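Print this article | E-mail this article
Filed under: Gymnastics, Judging and Scoring

3. Start order and execution scores

Rizwan Haque and Vasylyna Symonenko

The question in this section is whether gymnasts who go late in a rotation get higher execution scores than those who go early. Coaches usually place their weaker athletes first, so a plain comparison of early and late scores says little. At the Nechyporuk meet the order within each rotation was drawn by lot, and coaches could not change it after the draw. We used the floor and beam scores of all 122 gymnasts who finished both events.

Scores were taken from the Jostum system, which stores each judge's deduction separately along with the time it was entered. Two athletes had a score changed after an inquiry. For these we kept the first score, because the change came from the difficulty panel and the late entry would have upset the timing data.

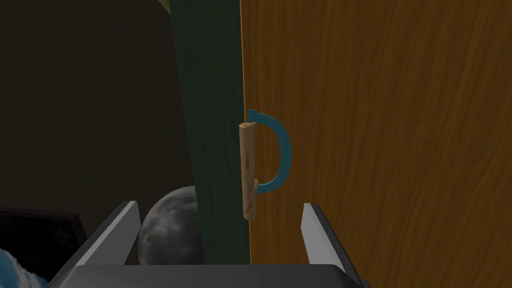
Each execution score was compared with the gymnast's own average from the qualifying meets in May. The difference was then set against her place in the rotation. We resampled the rotations 1000 times, keeping each group whole, to get the spread of the estimate. Warm-up groups were left as they stood — splitting them would have placed athletes from the same club in different samples.

On beam, the difference rose slowly with start position. The rise was clearest among gymnasts from smaller clubs and close to flat for those from Kutska, whose athletes compete in front of the same judges more often. On floor we found no steady pattern. The gymnast who went directly after a fall tended to score a little above her own average, but the cases are few and we do not press the point.

Figure 3. Wood-grain panel with a dark green upright strip along its left side. Computer rendering.
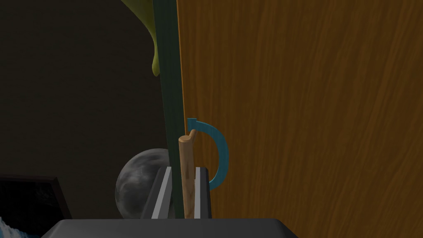
Volume 2, Issue 3

A late start also means a longer wait after warm-up. At the Dasetti hall there was no spare beam, and gymnasts at the end of the order had to stay loose on the mats. If waiting hurt their performance, our estimate for beam would be too low. We asked coaches to note waiting times, but the notes were not kept in the same way by every club and we left them out.

The judges knew that the order had been drawn by lot. They may have been more careful than usual for that reason, and the same test should be run at a meet where coaches set the order and a second panel scores from video.

We use cookies to remember your reading settings. Cookie policy | Accept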